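We use cookies to remember your settings. Accept / Manage

Draltholm open day, quick notes before I forget it all

Got there a bit after 10, parking already a mess. August, hot, no shade on the lot. They hand you a paper map at the gate and the map is wrong, the bath hall is where it says lighting and lighting is upstairs. Coffee free. Doughnuts gone.

I only went for bathroom hardware. We're redoing the upstairs bath at the Villanueva house and I've been putting off picking anything for months. So skipped the kitchens, skipped the tile talk (Vega Quintana did the tile talk, heard it was good, standing room only).

First stop was the finishing shop. You get to look in through a half door, one group at a time. Ignacio Tejada runs it and talked us through how they do the dark finishes. Parts go in bright, come out nearly black, then somebody rubs the edges back by hand so the copper color comes up on the rims and steps. He said 81 parts on a good shift, all by hand, and you could see he was tired of being asked if a machine could do it. Someone asked anyway. Smelled like a shoe repair place in there. I liked it more than I expected.

Polished chrome line next, loud, moved on fast. Same with the faucet testing room, which is just a lot of handles going up and down.

Lunch was a truck in the yard. Tacos, fine, long line. Sat with Rosalía Rivas from the Jodow showroom who was there to order for fall. She says everybody wants black now, flat black, and then they call a month later about water spots. Oil-rubbed hides it better in her opinion. Also told me to stop looking at catalogs and put the metal on the stone I'm going to use, becuase the color shifts a lot. Good advice, took it.

So after lunch, the bath hall. Counters set up with different stones so you can try pieces against them. I wanted to see the oil-rubbed bronze on white marble with gray veins, close to what we have going in.
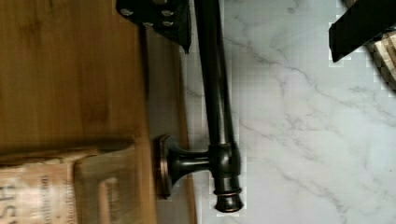 Sold, pretty much. I was leaning nickel for a year and now I'm not. The copper edge warms the whole thing up and our floor is a brown tile that nickel was never going to get along with. My worry is the end caps – the stepped rings are going to collect dust, and I know who'll be cleaning them. Remedios Arrieta at the counter said a dry cloth and nothing else, no vinegar, no spray, or the finish goes patchy. OK.

Price is the other worry. The full set for our bath, with the mirror frame, came to almost 900 before tax. The Prokberg version is cheaper but the dark on theirs looked painted to me, and the base was too light in the hand. Might do Prokberg for the powder room where no one hangs a wet towel anyway.

Seconds table by the exit, cash only. Got a robe hook with a scratch on the back plate. Wont show.

Left at 3. Crisóforo Aguirre is holding a set for me till the end of the month, need to call him with the wall measurments. Also ask about longer screws, our studs are weird.

14 shares · 6 comments

Get new posts by email. Sign up

Contact | Back to top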